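Posted in: Studio Notes, Printmaking
15 January 2020 | By Mared Gape

The series Distari was completed in December and comprises 14 linocuts on cotton paper. Each print considers the shoreline at low tide, with the darker inks reserved for the water and the paper left bare for sand. 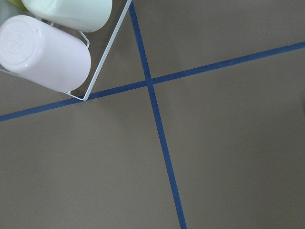 Five of the prints were made from a single block, recut between colors. This method allows no return to an earlier stage, and the edition was therefore limited to 12. The remaining works are larger and rely on line alone.

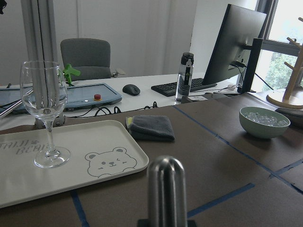 Wine glass on a bear-face tray, with a folded cloth beside it.

A companion series, Sivent, is in preparation. It will treat the same coast in winter, in gray and ocher.

Subscribe to our newsletter for studio updates. This site uses cookies.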